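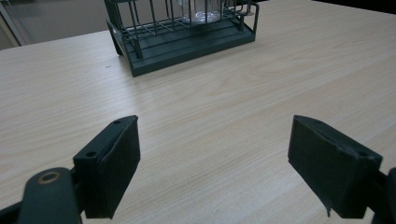 张开的手持夹爪，桌子另一头是沥水架和一只玻璃杯。

三月里，我去Narnwood参观了Orkum公司的开放日。我学中文的时间不算短，但是用中文写技术方面的东西还是第一次，所以有的词可能用得不太准确，请读者原谅。机器的部分我请同事看过一遍，语言的部分没有请人看。

从火车站到Orkum要坐公共汽车，一共6站。下车以后要走过一座小桥，再沿着河走一段路。路上没有指示牌，我跟着另外几个人走，他们看起来也像是去参观的，后来发现他们是去旁边的建材市场。我只好走回桥边，打电话问了前台。如果您以后也去，请记住：过桥以后向左，看见一排旧仓库，从第二个门进去。

登记的时候每个人领到一张纸条，上面写着组号。我在第三组，带我们的人叫Gion Mösli，在公司里负责培训。他先请我们把大衣和背包放在走廊的柜子里，因为里面的房间比较窄。他说话很慢，很清楚，这对我帮助很大。开放日用的语言是英语，下面我引用的话都是我自己翻译的。

Orkum以前做包装机械，现在有一个部门研究家务和厨房里的自动化，比如收拾碗碟、摆放杯子、叠毛巾。开放日主要看的就是这个部门。包装机械的车间也开放，但是只能站在黄线后面看，时间也短。我觉得有点可惜，我父亲以前修过这一类的机器，我本来想拍几张照片给他，可是那个车间不允许拍照。

第一个房间叫Maksymiv室。Gion解释说，这是以前仓库主人的姓，公司搬进来的时候门上还留着这个名字，大家叫习惯了，就没有改。房间里摆着几张桌子，每张桌子上放着不同的日用品。工作人员用一种手持的夹爪来演示动作，人的手拿着它，像用一把很大的夹子一样，去夹杯子、盘子或者布。演示的时候会把过程录下来，以后给机械臂学习用。

我以前在网上看过这种工具的介绍，以为它很轻巧。实际看到的比我想的要粗壮：两个手指都是方方正正的深色塑料块，颜色绿得快要发黑，连杆的一头有一个黄铜色的小环。我问这个环是做什么的，Gion说他不负责机械设计，要问Illia。

Illia Hladun是这里的工程师，下午才有空，所以我先说说演示。

给我们做演示的是Stepan Vasylenko。他的任务听起来非常简单：从沥水架里拿出一只玻璃杯，放到桌子中间，再放回去。他站在桌子前面，先把夹爪完全张开，停一下，然后慢慢地向架子移动。有一位参观者问，为什么要停一下，直接去拿不是更快吗。Stepan回答说，每一次演示的开头要差不多一样，这样后面整理数据的人容易找到起点。他还说，刚来工作的时候他总是忘记停，整理数据的同事给他写过很长的邮件。

大家都笑了。我没有笑，我在认真地记笔记，因为我自己的工作就是整理数据。我在一个大学的实验室里做助理，每天看别人录的东西，把不能用的部分标出来。所以对我来说，这个“停一下”是这次参观里很有用的一句话。我们实验室的录制人员也常常不停，我以后要把Stepan的说法告诉他们，可是我不会写很长的邮件。

玻璃杯是难的东西，这一点我以前也知道，但是看现场还是不一样。透明的杯子放在铁丝架里，人的眼睛看过去，杯子和后面的铁丝混在一起，边缘很难分清。Stepan说他们也用过有颜色的塑料杯，效果好得多，可是客户家里的杯子大部分是玻璃的，所以他们还是要练玻璃的。再加上沥水架是用铁丝做的，有很多格子，夹爪的手指那么厚，进去的时候容易碰到。他教我们的方法是从上面进去，不要从侧面进去，夹住以后先垂直向上提，等杯底完全离开架子再往旁边走。

然后每个人都可以试一次。我排在后面，前面的人试的时候我就看他们的手。我注意到多数人的毛病一样：眼睛看着杯子，手走得太快，到了架子前面才想起来要减速。轮到我的时候，我告诉自己要慢，结果太慢了，手开始发抖，夹爪的一个手指碰到了铁丝，响了一声。Stepan说没有关系，碰到也是正常的数据，只要不是每次都碰。第二次我夹住了杯子，放到了桌子上，但是放下去的声音比较大。他让我在最后一点距离的时候呼一口气再松开。这个办法真的有用，我第三次放得很轻。

试用的时候手腕会累，这一点我想写清楚，因为很多介绍文章里没有提到。我只试了三次，前臂已经有一点酸。Stepan他们一天录好几个小时，中间一定要休息。墙上贴着一张休息的规定：每录30分钟要换人，不可以自己跟自己换班。后面这半句话我看了两遍才明白，意思是不能说“我换到另一张桌子继续录”。

中午在食堂吃饭，有汤和面包，也有一种用荞麦做的饼，很好吃，可惜我忘了问叫什么。跟我坐在一起的是Aurélien Courtois，他从一家做厨房设备的小公司来，想了解这种技术什么时候可以买到。他对上午的演示有一点失望，他说：“我看到的是人在拿杯子，我想看的是机器在拿杯子。”我理解他的想法，不过我觉得他来的目的和我不同。我想看的恰好是人的这一部分。我们谈了很久，主要谈洗碗机里的篮子应该是什么形状，这个题目他比我懂得多。他认为将来的碗架会为了机器改变样子，格子会变大，角会变圆。我不太相信，我母亲的碗架用了19年，她不会为了一台机器换掉它。

下午先去看软件。Orkum自己开发的标注软件叫Zondard，介绍的人是Radymyr Kobzar。屏幕上可以看到每一段录制，下面有一条时间线，夹爪张开和合上的程度用一条曲线表示。标注的人要在曲线上找到“开始夹”和“已经夹住”的地方。Radymyr让我们猜，两个有经验的标注员在同一段录制里标出来的点会不会一样。很多人说会，我说不会，我说对了，但是没有奖品。他们的办法是让两个人分别标，如果相差太大，再请第三个人来看。

我问他，录坏的片段怎么处理，是删掉还是留着。他说以前是删掉，现在留着，放在单独的文件夹里，写上原因。上个季度有338段放进了这个文件夹，最常见的原因是杯子滑动，第二常见的是演示的人忘了把夹爪张开到最大就开始走。我又问他第三常见的是什么，他想了想，说是有人在旁边说话，演示的人转过头去回答。我们实验室也是这样！

Zondard有一个地方我不喜欢：快捷键太多，而且不能自己改。Radymyr说下一个版本会改，他说这句话的时候旁边的同事看了他一眼，所以我不知道是不是真的会改。界面的颜色很舒服，字也够大，这是优点。

后来终于见到了Illia Hladun。他的工作台在楼上，很小的一间，一次只能进去大约四个人，其他人在楼梯上等。我问了黄铜色小环的问题。他说那是一个衬套，在连杆转动的地方，塑料和轴直接摩擦的话，用几个星期就会松，手指的位置就不准了。他们试过全塑料的，便宜，装起来也快，但是后来还是换了现在的做法。他还给我们看了手指内侧的垫子，是可以拆下来换的。垫子磨坏是很平常的事，特别是下面的边，因为人习惯用夹爪的尖端去碰桌面。他用手指在垫子的下边摸了一下，说：“录制的人不愿意换垫子，因为换了以后手感不一样，要重新适应半天。”

这句话让我想到数据的问题：如果垫子换了，同一个人的动作也会变，那么换之前和换之后的数据应该分开记。我问他们有没有记录换垫子的时间。Illia说有，写在工具箱盖子里面的一张纸上。我问这张纸有没有输入到Zondard里面，他没有马上回答，他把这个问题写在了自己的本子上。

还有人问能不能把手指做得更薄，这样进沥水架会容易一些。Illia说薄的做过，夹玻璃杯的时候会弯，杯子会转。他从抽屉里拿出一对薄的手指给大家传着看，捏一下确实是软的。他说厚和薄之间要找一个合适的数值，他们还在找。

最后一个节目是机械臂的演示，Aurélien终于等到了他想看的东西。机械臂从一个架子上拿杯子，放到托盘里。它拿了第一只，很稳，拿第二只的时候停在空中，停了比较长的时间，然后退回去重新来了一次，这次拿到了。动作的开头也有那个短短的停顿，跟上午Stepan做的一样。我站在第一排，看得很清楚。Aurélien问我它为什么要停，我就把上午听到的解释给他又讲了一遍，他上午那个时候出去接电话了。

参观在下午四点半结束。出口的桌子上有小册子，英语和德语的都有，没有中文的。我拿了一本英语的，打算把里面关于标注的两页翻译出来，放在我们实验室的共享文件夹里。

给想去的人几个实际的建议。请穿舒服的鞋，楼梯很陡，在楼上要站很久。想试用夹爪的人最好分到上午的组，下午的组只能看，不能试，这是我在食堂里听别的参观者说的。Maksymiv室可以拍照，但是不能拍屏幕，也不能拍工作人员的脸，除非先问过他们。咖啡是免费的，在走廊的尽头，杯子用完以后要自己洗，洗好了放在旁边的架子上。

我回去的时候走对了路，过桥以后向右，正好赶上公共汽车。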